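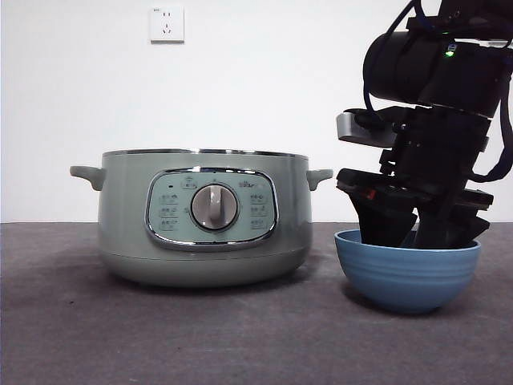

木の船はなぜ水にうくの？
エドスカ船の資料館　こども学習ページ（小学校中学年以上向け）

このページでは、木でつくられた船が水にうくわけと、船が水の中に入ってくるのをふせぐくふうについて説明します。むずかしいことばには、そのつど説明をつけています。学校の調べ学習や、資料館を見学する前の予習に使ってください。

1　木は水より軽いのでしょうか

おふろに木の積み木を入れると、たいていはうきます。同じ大きさでくらべたとき、多くの木は水よりも軽いからです。木をけんび鏡で見ると、細いくだのようなすきまがたくさんあり、かわいた木ではその中に空気が入っています。

ただし、すべての木が水にうくわけではありません。「リグナムバイタ」という木はたいへん重く、水に入れるとしずみます。この木はとてもかたく、油分をふくんでいるため、むかしは船のプロペラの軸をささえる部品に使われていました。

2　船の形のひみつ

水には、中に入ったものを上におし上げる力があります。この力を「浮力（ふりょく）」といいます。浮力の大きさは、ものがおしのけた水の重さと同じです。たくさんの水をおしのけるほど、浮力は大きくなります。

ねんどを丸めて水に入れると、しずんでしまいます。ところが、同じねんどをうすくのばしておわんのような形にすると、うかべることができます。ねんどの重さは変わっていませんが、おわんの形にすると、内側の空間の分だけ多くの水をおしのけるようになるためです。鉄でできた大きな船がうくのも、同じしくみです。

木の船も、太い丸太のままではなく、中が広くあいた形につくられています。そのため、人や荷物をのせても、まだ水にうく力がのこります。

3　船のほね組み

木の船のからだを「船体（せんたい）」といいます。船体は、人のからだと少しにています。

竜骨（りゅうこつ）
船の底の真ん中を、前から後ろまで通っている長い木です。人でいえば、せぼねにあたります。英語では「キール」といいます。

肋骨（ろっこつ）
竜骨から左右に立ち上がる、曲がった木です。人のあばらぼねにあたります。英語では「フレーム」といいます。

外板（がいはん）
肋骨の外側にはる板です。人のひふのように、船の外側をおおいます。

なお、日本で古くからつくられてきた「和船（わせん）」には、これとはちがうつくり方が使われています。和船の多くは肋骨にたよらず、はばの広い板をつなぎ合わせて船体をつくります。国や地域によって、手に入る木も、船を使う海や川のようすもちがうため、船のつくり方にもちがいが生まれました。

4　板と板のすきまをふさぐ

木の船は、何まいもの板を合わせてつくります。どれほどていねいにけずっても、板と板の間には細いすきまがのこります。そのままでは、そこから水が入ってきます。

そこで、すきまに植物のせんいをつめる作業をします。西洋の船では、この作業を「コーキング」とよびます。よく使われるのは、綿（わた）の糸や、麻のせんいに油をしみこませたものです。船大工は、先のうすい鉄の道具をすきまに当て、木づちでたたいてせんいをおしこみます。その上から「パテ」というねばりのある材料をぬり、表面をたいらにします。

和船では、ヒノキやマキの内側の皮をほぐしたものを使います。これを「まきはだ」といいます。

せんいのつめ方は、強すぎても弱すぎてもいけません。弱いと水がもれ、強すぎると板がおされて、いたんでしまうことがあります。

5　木は水をすうとふくらみます

木には、水をすうとふくらみ、かわくとちぢむという性質があります。長い間、陸に上げておいた木の船は、板がちぢんで、すきまが広がっています。そのような船を水にうかべると、はじめのうちは水が入ってくることがあります。しばらくすると板が水をすってふくらみ、すきまがせまくなって、もれる水がへっていきます。

当館の木造船「ズクブリッジ号」も、冬の間は陸の船小屋で休み、3月に水にもどします。ズクブリッジ号は、左右合わせて20まいの外板をもつ小さな船です。水にもどすときは、係の者がポンプを用意し、入ってくる水のようすを見守ります。

6　船大工の仕事

当館の船大工、ヘマ・クルカルニに話を聞きました。

どのようなところがむずかしいですか。
「板を曲げるところです。船の板はまっすぐではなく、曲がりながら、ねじれてもいます。かたい板は、蒸気でじゅうぶんにあたためてから曲げます。あたためた木は少しの間だけやわらかくなるので、取り出したらすぐに船体に当てて、しっかりとめます。」

失敗することはありますか。
「あります。曲げているとちゅうで板がわれることもあります。われたときは、木目の向きをよく見て、次の板をえらび直します。」

船大工になるには、何を勉強するとよいですか。
「算数と図工はどちらも役に立ちます。それから、木の名前をおぼえてみてください。公園や学校の木でもよいと思います。」

7　おうちでできる実験

用意するもの
ねんど（油ねんど）、水を入れた洗面器、同じ大きさのビー玉、えんぴつ、ノート

やり方
（1）ねんどを同じ重さで二つに分けます。
（2）一つは、底の広い、あさい船の形にします。もう一つは、細長い船の形にします。
（3）それぞれを静かに水にうかべます。
（4）ビー玉を一つずつのせ、しずむまでにのせられた数を記録します。
（5）ビー玉を船のはしにのせたときと、真ん中にのせたときのちがいも調べます。

水を使う実験は、おとなの人といっしょに行ってください。終わったら、ゆかにこぼれた水をふき取りましょう。ビー玉は、小さな子どもの手のとどかないところにしまってください。

8　ことばのまとめ

浮力　水などが、中に入ったものを上におし上げる力
船体　船の本体の部分
竜骨　船底の中心を前後に通る木
外板　船体の外側をおおう板
まきはだ　和船のすきまにつめる、木の内側の皮をほぐしたもの

見学のご案内
ズクブリッジ号は、ディクトン棟の1階で見ることができます。船の中に入ることはできませんが、見学台から船の内側のほね組みを観察できます。小学生だけで見学する場合は、受付でワークシートをお受け取りください。団体での見学は、先生から事前にお申しこみをお願いいたします。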